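Trestholm folding study – FAQ
Last updated 12 October 2024

What did you test?
Whether a policy trained only on hand-held gripper demos can fold clothes on a bed. No robot arm in the training data at all.

How much data?
3000 demos, all blue clothing on a beige sheet. Yes we know, more colours coming.

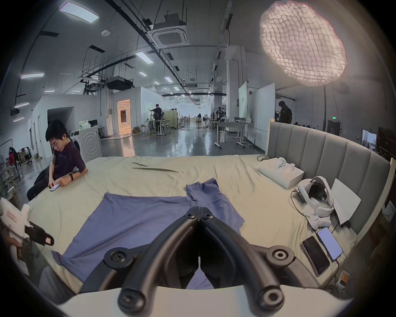
Why a bed and not a table?
Soft surface, wrinkles, fabric drags. Harder, and closer to home use.

Did it work?
Partly. 383 good folds out of 525 trials. Trousers worse then tops – legs end up crossed and the policy stalls.
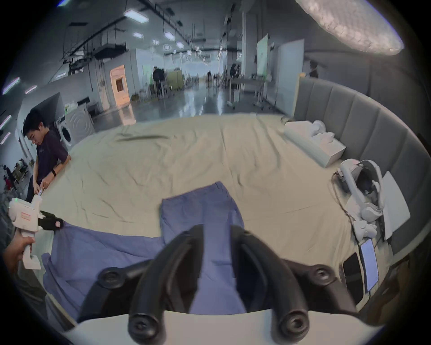 Most of the 131 stalls we logged came at the second grasp. Retraining on recovery demos now, results in Febuary hopefully.

Can I get the code?
Ask Brisa Pacheco. Weights not out yet.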